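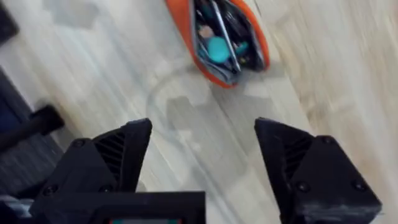

Two Claws, One Orange Pouch

We spent most of February on the floor with the Trenden and the Vik, two grippers that look like cousins and behave like strangers. The black fingers with the ribbed inner faces picked up their scuffs honestly, and I grew fond of them. Over 397 tries, we asked each one to go after everyday stuff, and an unzipped pouch full of odds and ends was easily the meanest test – soft sides, slim things lying at a slant, rounded things that love to roll!

The Vik was quicker, I'll give it that, but the Trenden was kinder to fabric, and after 302 grabs I'd still pick it for my own house.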